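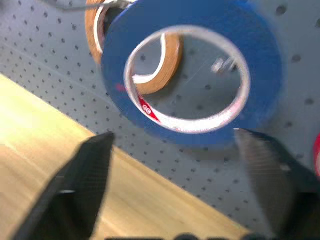 Mayu Mizuno wrote in to ask why her arm does fine with screwdrivers all afternoon and then goes to pieces over anything with a hole in it. She has tried slowing it down, she has tried speeding it up, and she wants to know whether it's time to buy a better camera. Please don't, Mayu, at least not yet! I went through the same thing with my own bench setup last February and nearly ordered one myself, and what I needed was a few evenings with the software and a big pot of tea.

So this month's page is all about tape. Rolls on pegs are the most useful practice I know for a home workshop arm, and they'll show you every soft spot in your code before you trust it with something that matters.

Start with the hole

Most of the ready-made detection tools will hand you a box around the thing you asked for and a point in the middle of the box. For a screwdriver handle that point is on the handle, and all is well. For a roll of tape it's in the middle of nothing. If your planner then asks the depth map how far away that point is, it gets the distance to whatever lies behind, which might be the board, or the peg, or another roll hanging farther back on the same peg. Mine used to sail forward with great confidence and bump its knuckles.

The cure is to ask for a mask in place of a box, and then to take your depth from the mask only. I throw away a thin strip all the way around both edges too, inner and outer, where the readings tend to smear. Take the middle value of what's left (the median, if your library wants the proper word) and you'll have a distance you can use.

Two rolls, one peg

Anybody with a real workshop has rolls stacked up behind each other, and the one behind will peek out at the top and show through the core of the one in front. To a detector trained on tidy pictures, those bits look like more of the same roll. I keep two small checks for this. The first compares color on either side of the inner edge, and the second compares depth. If either one jumps, the software has to treat what's behind as a separate object, and it goes on the list for later.

Color alone will let you down with two rolls of the same tape, and depth alone will let you down when they're pressed together. Between them they catch nearly everything on my wall. When they disagree, I have the arm back up and look again from a little to one side. It costs a moment and saves a lot of picking things up off the floor.

Shiny little pegs

Bare metal pegs are the worst thing in my shop for depth readings. A bright spot on a hook can come back as a hole in the map, or as a point floating out in front where there's nothing at all, and the planner will dodge around it as if it were a brick. You could paint your pegs, I suppose, but I prefer to write them into the map by hand. Measure where each one sits and how far it sticks out, put that into the scene file, and tell the planner to believe the file over the camera for that patch of wall.

Then remember to update the file when you move a peg. I have a sticky note about this on my monitor and I still forget.

Let the board help you

Pegboard is a lovely thing to calibrate against, because the holes are evenly spaced and they don't wander off. Once you've measured the spacing on your own board, the software can fit a grid to whatever holes it sees and work out how far the wrist is tilted from square. Do this every time the arm comes to a stop in front of the wall, before it plans the reach.

A few things I learned the slow way:

Fit the grid with the holes nearest the camera first. The far ones bunch together at an angle and drag the answer sideways.

Leave out any hole that touches a tool mask. A half-covered hole has its center in the wrong place.

If fewer than 48 holes survive on my board, I have the program call the fit doubtful and take another look. Your number will be different, so try a few.

A grid looks the same if you slide it over by one hole. Use a corner of the board or a known peg to settle which hole is which, or your arm will be off by exactly one space and you'll spend an evening blaming the motors (ask me how I know).

Wait for the blur to settle

A camera riding on the wrist sees everything smeared while the wrist is moving, and an inner edge that's smeared on one side gives you a roll that seems thicker than it is. I used to have a fixed pause in the code, and it was either too long or too short depending on how far the arm had swung. Now the program checks how crisp the picture is and goes ahead once two looks in a row pass. It's a tiny change and my favorite of the lot.

Match your time stamps while you're in there. The picture and the joint positions need to come from the same moment. If they don't, every calculation after that will be a little bit wrong in a direction that changes with speed, and I can't think of a more miserable thing to chase.

Coming off the peg

Setsuko Arai, whose letters I always look forward to, plans the whole trip backward. She tells the software where the roll has to be once it's clear of the peg, then works back to the grip, and only then back to the approach. I borrowed the idea and it cleared up half my trouble. The path out has to follow the peg until the core is free, with a small lift if your pegs turn up at the end, and there are plenty of perfectly good grips that leave no room for that.

Check both fingers against the neighbors as well, on the way in and on the way out. I keep the finger shapes in the planner a touch fatter than the real ones. If no path turns up, let the program say so and stop. Mine prints "no room, please move something," and I get up and move something.

Keep the misses

Save the picture, the mask, the depth and the plan every time a pick goes wrong, all in one folder with the same name. I let mine grow to 1,000 before clearing out the dull ones, and going through them with a cup of something warm has taught me more than any manual. Whenever I change a setting, I run the old misses through first and see which ones come out differently. No arm needed, and you can do it in your slippers.

Mayu, try the mask and the trimmed edges before anything else, and write back to tell me how you get along. Next month is hanging scissors, for which I'd welcome all the help I can get.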